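Fruit basket (table)

A fruit basket is an open container, usually woven or made to look woven, in which fruit is kept on a table, worktop or sideboard until it is eaten or until it can no longer be. It differs from the gift basket, which arrives wrapped in cellophane with a pineapple in it, and from the harvest basket, which has a handle and is expected to do some work. The table basket has few duties. It holds fruit where people can see it, on the theory that seen fruit gets eaten.

Contents
1 Terminology
2 Form
3 Materials
4 Use
5 The last apple
6 Care
7 See also

Terminology

The words basket and bowl are used loosely in most households, and a person sent to fetch the fruit bowl will generally come back with whichever of the two is there. Dealers are stricter. A bowl has a solid wall. A basket has a wall that is woven, plaited or moulded to suggest weaving. Makers of wire stands belong to neither camp and tend to call their products "fruit storage".

In the Ititholm area the table basket is known as a sitter, a term recorded by Hui-mei Lau in her survey of household wares, The Standing Kitchen. Lau gives no origin for the word, though she devotes a page and a half to a disagreement over its plural.

Form

Table baskets may be round, oval or rectangular. Round ones look better in the middle of a round table and worse everywhere else. Rectangular ones stand neatly against a wall, fit on a shelf and can be lined up with the edge of the table by those who need things lined up.

The sides commonly slope outwards from a smaller base, so that empty baskets will stack. The rim is often thicker than the wall, and in better pieces it is braided or bound. It takes most of the wear, being the part by which the basket is picked up, dragged and occasionally used to prop open a door.

Depth is a matter of long argument. A shallow basket shows its fruit but lets oranges escape. A deep one keeps everything in, including the plum at the bottom that was forgotten in July. Lau's preference was for a wall no higher than a standing pear, a rule which assumes rather more agreement among pears than exists.

Materials

Willow, rattan and split bamboo are the traditional materials. They are light and pleasant to handle, and they dislike being wet, a drawback in an object meant to hold recently washed fruit. Plastic weave came later and was looked down on at once, then bought in great numbers. It can be rinsed under a tap, does not shed splinters and comes in colours that no willow has ever attempted.

Orange is a popular choice. It suits apples and green pears, and it has an unfortunate effect on actual oranges, which seem to vanish into it. The Wusimico catalogue for one season listed 399 baskets and trays, of which 380 were offered in orange or what the company called "near orange". The remainder were brown.
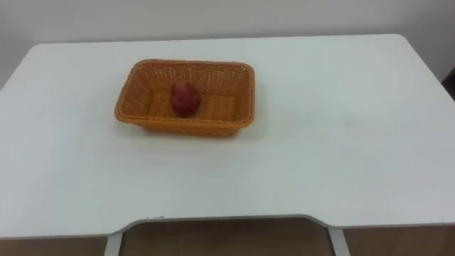
An orange basket in plastic-rattan weave, with a braided rim and one red apple.

Coarser weaves let more air through and mark soft fruit with a pattern of ridges. Finer weaves mark it less but hold crumbs, stalks and the small stickers that come off apples. A paper napkin laid in the bottom deals with both difficulties until somebody uses the napkin.

Use

A basket is normally filled after shopping and emptied by degrees, the best pieces going first. Bananas are usually laid on top, where they will not be crushed, and may be kept apart altogether, as they hasten the ripening of their neighbours. Lemons are often included for appearance. They are rarely counted as fruit by anyone looking for something to eat.

Few baskets remain purely for fruit. Over time most also take in rubber bands, a battery of uncertain charge, takeaway menus and the key to something. The designer Ming-te Yang tried to meet this habit with the Tseng basket, which was divided into two compartments, one for fruit and one for everything else. Owners reported that the second compartment filled within days, after which the first was used for the overflow. Yang's next model had no compartments and cost more.

The last apple

The last apple in a basket enjoys a particular standing. While it remains, the basket counts as in use, and no one is obliged to wash it, refill it or put it away. Taking the apple brings all these duties on at once. For this reason it may stay for some time in perfect health, passed over by people who would cheerfully have eaten it had there been two.

Lau calls this "holding the table" and notes that visitors, who are under no obligation to wash anything, are the usual means by which it ends. Children are also effective, though they may return the apple with one bite missing. Opinion is divided on whether a bitten apple still holds the table. In the Prellanix edition of Lau's book a footnote says that it does, provided the bite is turned to the back.

Care

Plastic baskets may be washed in warm soapy water with a soft brush, working along the weave, and left upside down to drain. Willow and rattan should be wiped with a damp cloth and dried away from radiators. Sticky patches under the rim are best dealt with early. Dark spots on natural fibre are usually mould and call for a stiff dry brush, taken outdoors.

A basket that has held an overripe peach should be washed the same day. Most are washed the following week.

See also
Fruit bowl
Bread basket
Banana hook
Sideboard
Drawer, miscellaneous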